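Unit 5: Who Gets to Come and Work? Labor Shortages and Migration Rules

Handout, revised Jan 31, 2021

Welcome back! Last time we finished with tariffs, and a few of you asked why we spent so little time on people. Well, people are this week, and I think it's the best unit in the course. Bring the reading packet and a pencil, we will be marking it up.

Start with the basic puzzle. A country votes to tighten its borders. The same country has slaughterhouses, care homes and fruit farms that hire from abroad. Voters may want both tighter rules and full shelves, and a government has to write one law that speaks to both wishes.

Terms to know before class:

Free movement: citizens of one member state may live and work in another without a visa.
Points system: applicants score for salary, language, schooling and so on, and need a set total.
Shortage list: jobs where the usual bar is lowered. Look closely at who writes the list!
Sponsor: the employer who vouches for the worker, and who pays for the privilege.

Our case is Bastside, a port district with a fish plant run by Standano. Before the rule change the plant had 300 workers on the line, and 122 of them had come under free movement. Read pages 3 to 9 of the case with one question in mind: which of those jobs would make a shortage list, and who would argue for them? 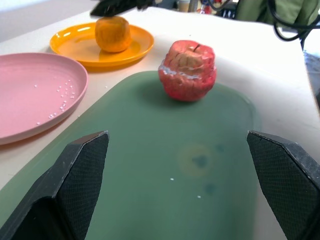
Otia wrote back after the first draft of this handout that the question is loaded, because it treats the plant's wage as fixed. Raise the wage, Otia argues, and local people apply; keep it low and of course you need a list. I love this objection and have left the question as it was so you can attack it. The counterargument is in the Daneshvar reading: higher wages feed into prices, and the plant sells to buyers who can shop elsewhere. Both sides have evidence. Neither has all of it.

For discussion, pick one and come ready to defend it:

Should a shortage list be set by elected members or by an outside panel?
Does tying a visa to one employer weaken the worker's hand?
Why do campaigns talk about totals when the law deals in job types?

A word on sources. Campaign leaflets are welcome as evidence of what was promised — they are poor evidence of what happened next. Use the official tables for that, and note the month, as seasonal work peaks in September and can fool you badly.

Written response: two pages, double spaced, on the question you picked.

Related items
Unit 4: Tariffs, Quotas and the Border Queue
Unit 6: Referendums and What They Bind
Reading packet, part two
How to cite a parliamentary debate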